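Kitchen bench, May: the slipping finger fault

Most of the people who asked for this page wanted to see the bench where the fault happened, so the gallery starts there. The notes were written by Yi-chun Mak, with corrections from Hsin-yi Chu, who was running the arm when it was stopped.

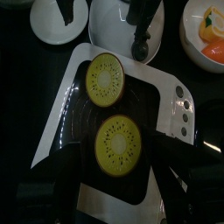

The task is called Kwan on our sheets. The arm picks up toy food and moves it between the pan and the dishes, one piece at a time, and goes back to its rest position after each piece. We had planned 128 picks over the weekend. We got as far as pick 36 before the stop on Sunday afternoon.

The piece
Kiwi slices are the hardest of the toy foods for us. They are round discs, they lie flat, and the fingers have to come in low on both sides to get any hold. If one finger arrives early it pushes the slice along the pan and the other finger closes on the edge or on nothing.

The pan
Square, with a broad white rim and a black cooking surface with faint rings moulded into it. One side of the rim is wider and has four holes in it, and that is the side we worry about. A fingertip that goes too low can catch in a hole. We had written this down as a risk in the first week and then not done much about it.

The dishes
They are set close to the pan, and the big bowl nearly touches it. This keeps the moves short. It also means that if the pan shifts, the bowl goes with it, and every position the arm has stored for that side of the table is wrong from then on.

What went wrong
On pick 36 the right finger stopped short while closing. The controller should have seen the two fingers disagree and opened them both. It carried on closing the left one, then started the lift with the slice held by one edge. The slice dropped, the arm went back down for a second try at the old position, and the right fingertip went into one of the holes in the rim. The pan was dragged to the side until Hsin-yi pressed the stop button.

How long it took
The log gives 670 milliseconds between the fingertip touching the pan and the stop being pressed. Hsin-yi had her hand on the button already, having seen the drop. We would not count on that speed from someone who was looking at a screen.

Damage
None to the pan or the food. The rubber on the right fingertip had a nick in it and has been replaced. Nobody was hurt. Hsin-yi was outside the taped line the whole time, as she should have been.

The cause, as far as we have got
The right finger is driven through a small coupling made by Stukus. The grub screw on it had worked loose, so the motor turned a little without the finger following. The position sensor is on the motor side, and as far as the controller knew the finger was where it had been told to go. That explains why the disagreement check never fired. It was comparing two motors and both were fine.

The screw
We put it back with thread lock and marked it with a line of paint pen. If the line breaks, the screw has moved. The left one was tight but has had the same treatment. Check both lines before the first pick of the day and again after lunch.

The second try
Retries are switched off for now. After a drop the arm will lift clear, stop, and wait for someone to press continue. This is slow and people have already complained. It stays until the force limit on the downward move has been tested properly, and Tutel have promised us a new version of their controller software with that limit exposed in the settings.

The pan again
We tried double-sided tape under it and it held, but Yi-chun thinks a pan that cannot move is worse, as the finger would take all of the load. For the moment it is loose and the holes are treated as a no-go area in the planner, with a margin of 2 centimetres.

Still to do
Hsin-yi is writing the incident form for the Kostberg site office. A sensor on the finger side of the coupling has been ordered, with no delivery date so far. The remaining picks will be run again from number one, as we don't trust the earlier results with the screw in an unknown state.

If you have used the same coupling and had it come loose, please tell Yi-chun how many hours it had done. Ours had no hours logged, and that has been added to the sheet too.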